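Dark Metal: Frequently Asked Questions
Trurnemero Home Help > Cleaning > Metal surfaces

We get a lot of mail about dark gray metal. Most of it comes from people who bought something charcoal because they'd heard charcoal doesn't show the dirt. Our sympathies. The answers below cover matte and satin finishes with or without bright trim. For stainless steel, see the stainless page, which has its own sorrows.

Why does my charcoal finish look dusty an hour after I cleaned it?
It is dusty. House dust is mostly pale and your surface is mostly dark, and there is very little we can do about either. Going over it more often with a dry microfiber cloth helps. Going over it harder does not.

Can I use furniture polish?
Please don't. Polish leaves a film, the film fills in the matte texture, and you end up with a shiny patch the exact shape of your enthusiasm. One reader in Bustumdale did a whole cabinet front this way and then wrote to ask how to make the rest match.

What about a melamine sponge?
It's a very fine abrasive that looks like a marshmallow. It will take off the mark and some of the finish along with it. Fine on a white wall, terrible on matte gray. 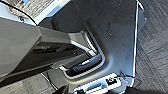 Yvonne Hulme

Matte charcoal next to a bright silver rim is a handsome combination, and it means you own two surfaces that want opposite things. The gray picks up scuffs and specks of dust. The rim catches every bit of light in the room and passes it on to you along with your fingerprints. Clean the gray first, dry, and leave the silver for last with a second cloth, barely damp. Use one cloth for both and you'll be moving smears from one to the other until supper.

How do I get dust out of slots and cutouts?
A soft, dry paintbrush, 2 inches wide or less, worked toward the opening. Follow it with the vacuum hose held nearby. Canned air is popular and very satisfying, and it drives everything farther in, where it can settle down and raise a family. Rounded corners are easier than square ones. If you're still at the shopping stage, keep that in mind.

Do I need to take out the screws?
No. Brush around the heads and leave them alone. I have three jars of screws from people who felt a proper cleaning called for disassembly, and one of those people is me.

Are scuffs permanent?
Some are only on the surface, meaning whatever bumped into your metal left a little of itself behind. Try a white pencil eraser, lightly, on a spot you don't care about. If the mark stays after a few strokes, it's in the finish, and you have a choice between touch-up paint and moving a plant.

Will touch-up paint match?
Under one bulb, at a certain time of day, yes. Po-yen Ko on our paint desk keeps 14 grays on a board and says customers routinely bring in a fifteenth.

Can I use dish soap?
Yes, a drop in a bowl of warm water, with the cloth wrung out well. Rinse with plain water and dry right away, especially along seams and under brackets, where drips like to collect. If the item has any wiring in it, unplug it before you start and keep the bowl on the floor.

Is there a coating that keeps dust off?
There are several for sale. I tried one on a shelf last December and the shelf got dusty, though it did smell of lemons into the new year.

My question isn't here.
Write to the help desk and put "dark metal" in the subject line. Vivek Dwivedi reads those and answers most of them. If you're asking whether you should have bought the white one, the answer is that the white one has a FAQ page too, and it's longer.

Page last revised 8th November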